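Gustley: hand-state labels and grasp timing for two-armed robots

January 20, 2020
By the Gustley maintainers

Gustley reads recordings from a robot with a head camera and wrist cameras, puts every stream on one clock, and works out for each hand whether it is open, closing, holding or letting go. It writes those states out as labels. The planner reads them, and so does anyone training a model on the recordings.

This file covers the code and the set of labelled recordings that comes with it. If you only want the labels, skip to "What is in the data".

What the parts do

Gustley is the outer tool. It finds the recordings, checks them, calls the other parts in order and writes the results.

Umia does the time alignment. The head camera, the wrist cameras and the joint readings all arrive with their own timestamps, and the gaps between them drift over a long recording. Umia picks the joint readings as the reference and shifts everything else to match. It does not resample the pictures. A frame keeps its original time and gets a second, corrected time beside it.

Gape is the hand-state estimator. Its inputs are finger joint positions, motor current and a crop from the wrist view. Its output is one state per hand per step, with a confidence between zero and one.

Oso is the task planner. It is kept in its own repository and you don't need it to make or read the labels. It is mentioned here because the state names were chosen to suit it, and a few of them look odd without that background.

Installing

You need Linux and Python 3.6 or later. The alignment code is C++ and is built during the install, so a compiler has to be present. There is no Windows build. The tool has been made to run on a Mac, but the tests for Umia fail there and we have not looked into it.

Clone the repository, make a fresh environment and run the install script from the top folder:

 ./install.sh --with-umia --with-gape

Leave out --with-gape if you are only going to align recordings. It pulls in the vision packages and takes far longer than the rest of the install put together.

Check the install with:

 gustley check

It should print the version of each part and stop. If it prints "umia: missing" the compiler step failed, and the reason will be in build/umia.log.

Running it on a recording

 gustley label path/to/recording --out path/to/labels

The recording folder must hold one folder per camera and one file of joint readings. Folder names are set in gustley.cfg. The defaults are head, wrist_left and wrist_right. A missing wrist folder is allowed: the run goes on with joint readings alone for that hand and every label it writes is marked "blind".

Useful options:

 --hand left|right|both default is both
 --tolerance MS largest time gap Umia will accept, default 60
 --no-crop give Gape the whole wrist picture
 --min-conf X drop labels below this confidence
 --resume carry on from the last finished episode

The tolerance matters more than it looks. Above the default, the wrist picture can lag far enough behind the joints that the fingers appear open in a step where the joints say closed, and Gape then swaps between the two states for several steps. If you see flicker in the output, look at the tolerance before you touch anything in Gape.

State names

open — fingers apart, no load on the motors.
closing — fingers moving together, no steady contact yet.
holding — steady contact, with or without a change in arm position.
carrying — holding, and the hand is being used to support a container while the other hand works.
releasing — load dropping and fingers moving apart.
unknown — confidence too low, or the inputs disagree.

"Carrying" is the one that draws the most questions. It was added for Oso. When the robot has a basket in one hand and is picking with the other, the planner must not treat the basket hand as free, and it also must not treat the basket as an item to be put away. A plain "holding" label gave it both ideas at different times. Gape cannot tell the two states apart from one hand alone, so Gustley makes the choice in a second pass, once both hands have been labelled. The rule is in rules/carry.py and it is short enough to read.

A basket hand goes back to "holding" when the other hand has been idle for long enough. The delay is set by carry_timeout. We have changed our minds on the right value more than once and you may well want your own.

What is in the data

The set holds 1505 episodes. An episode runs from one hand leaving its rest position to both hands being at rest again, so the lengths are uneven. The tasks are moving a basket, picking produce into a basket, and reaching without a grasp. The last group is there to give Gape enough examples of fingers that look as if they are about to close and don't.

Each episode comes with:

- frames from the cameras, as compressed stills
- joint and motor readings
- the corrected times from Umia
- labels from Gape, with confidence
- a short text file giving the task and the software versions

We checked 100 episodes by hand, step by step. They are listed in checked.txt and should be kept out of training if you want numbers that can be compared with ours. The rest carry machine labels only. Treat those as good in the middle of a grasp and loose at the edges.

The basket tasks use more than one type of basket, and this is on purpose. An early version of Gape had learned the look of one rim and did badly on anything else. Carry bars are in there as well as rims. A bar gives a cleaner motor signal and a worse picture, as the palm tends to shade whatever lies below it.

Views
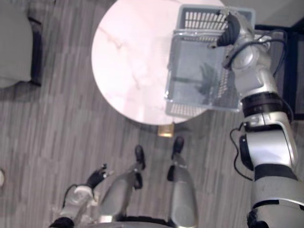
Head camera: basket rim held in the right hand, over the round table.
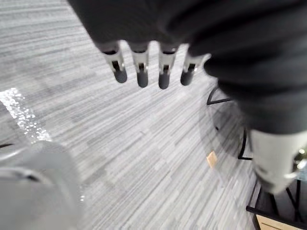
Wrist camera: four fingers above the carpet.
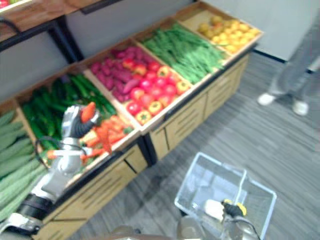 Head camera: carrot in one gripper and a clear basket in the other. Note the motion blur.
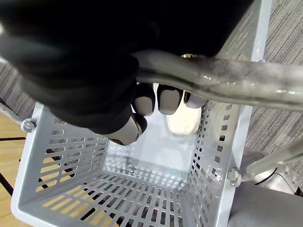

Wrist camera: fingers curled under the metal bar of a basket.

Known problems

Slotted baskets. The slots let the floor show through, and the crop step sometimes takes the floor pattern for the edge of an object. It costs confidence and seldom changes the state. Using --no-crop gets round it at the price of a slower run.

Clear baskets. From the head view Gustley may lose the walls altogether and report the container as absent. The hand state is not affected, but the carry rule uses the container flag as a hint, so the switch from "holding" to "carrying" can come late. If this matters to you, set carry_hint to off and let the rule work from the two hands only.

Blur. Fast arm moves smear the head picture. Gape doesn't use that picture, so labels are safe, but the container flag drops out during the move and comes back after it. The flag is held over short gaps by default. Turn this off with hold_flag: no if you need the raw value.

Near parts. The wrist views often have a piece of the robot itself close to the lens and out of focus. The crop mask is meant to remove it. The mask was drawn for our mounts, so if your camera sits even a little differently you will have to draw a new one. The tool for that is tools/mask_draw.py. Save the result as masks/NAME.png and name it in the config.

Sleeves and covers. If a hand is fitted with a fabric cover, redo the mask with the cover on. Folds move when the wrist turns, so leave a margin.

Cables. A loop of cable crossing the crop can be read as a fifth finger. There is a filter for it, off by default, called thin_filter. It also removes thin real objects such as beans, and that is why it's off.

Speed

On our desktop machine with one graphics card, the checked episodes take roughly 40 minutes from start to finish. Most of that is Gape. Umia alone is done while you are still reading its first log lines. Running several copies at once on one card makes it slower overall, so use the --resume option and a single process for long jobs.

Output format

Labels are written as one CSV file per hand per episode:

 step, time_raw, time_fixed, state, conf, flags

The flags column is a list of short words with a bar between them. Present ones are blind, held, hint and edge. "Edge" marks the steps next to a state change, where you should trust the label least. Older files have no flags column. The reader copes with both, but don't mix old and new files in one folder, as it looks only at the first one it opens.

Times are in seconds from the start of the recording. Earlier releases used milliseconds. There is a converter in tools/ and it will refuse to run twice on the same file.

Planned for March

A state for handing an object from one hand to the other. At the moment this comes out as "holding" in both hands for a few steps and then "releasing" in one, and Oso has to guess the rest.

A proper test for the carry rule with both hands on the same basket. It is untested and probably wrong.

Reporting a fault

Send the output of gustley check, the config file and the log for one episode that shows the problem. Please cut the recording down first using gustley trim. Whole recordings are too large for the tracker and will be rejected on upload.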